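Ticket 3691
Subject: Dishwasher in unit 4 stops mid-cycle and trips the breaker
Property: Lindstead, Satlow Street side
Opened by: Lise Beaulieu
Assigned to: Razia Rana
Status: Closed, one follow-up open

Reported problem

Tenant says the dishwasher starts normally, fills, and runs for a while. Then the kitchen breaker trips and everything on that circuit goes off, including the fridge. It has happened on the normal and the heavy program. The quick rinse finishes without trouble. The dishwasher is a Rothe built-in, put in last December. Tenant has stopped using it and wants to know if the fridge is safe to leave on.

Reply from Razia Rana

Fridge is fine to leave on as long as the dishwasher is switched off at the wall. Please don't keep resetting the breaker. The quick rinse on this model doesn't heat the water, so my first guess is the heater or its wiring. I can come by on Tuesday morning. Please clear out the cabinet under the sink before then so I can reach the valve and the outlet.

Visit 1

Turned off the power and the water. Removed the kick plate and looked underneath with a flashlight. No standing water in the base pan, float moves freely. Hose connections dry to the touch.

Took out the two screws under the countertop and slid the machine forward. Put cardboard down on the terrazzo first, as the feet on these will scratch it.
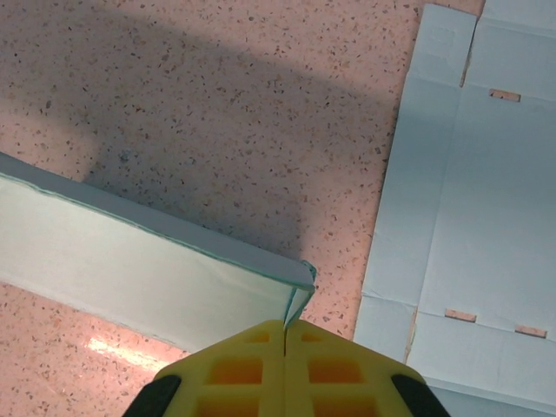

Heater test

Disconnected both leads from the heater and measured across it. Reading was in the normal range, so the element isn't open. Measured from each terminal to the metal housing next. That should show no connection at all and it did show one, low enough to trip the breaker once the element is powered. Repeated the test after cleaning the terminals and got the same result.

Checked the harness for rubbed spots. One clip was missing near the hinge but the insulation was whole. Added a new clip.

Left the machine disconnected and ordered a heater from Skekel. Quoted price 288 with shipping. Lise, please approve.

Reply from Lise Beaulieu

Approved. Anything under 400 doesn't need to go to Waltraud Pfeiffer, so go ahead. Is this covered by the warranty? It's not that old.

Reply from Razia Rana

It should be. I need the purchase receipt and the serial number. Serial is on the left edge of the door and I have that. Receipt isn't in the unit folder. Sieglinde Kuhlmann may have it with the other kitchen invoices.

Visit 2

Part arrived, correct type. Replaced the heater and both seals. Tested to ground again before reconnecting, no connection. Ran the heavy program from start to finish with the panel off. Breaker held, water heated, no drips at the seals. Pushed the machine back, leveled it and refitted the kick plate. Old heater is in the storeroom with the ticket number on it in case the warranty people ask for it.

Tenant confirmation

Two normal loads and one heavy load since the repair, no trips. OK to close.

Open item

Warranty refund for the heater. Waiting on the receipt from Sieglinde.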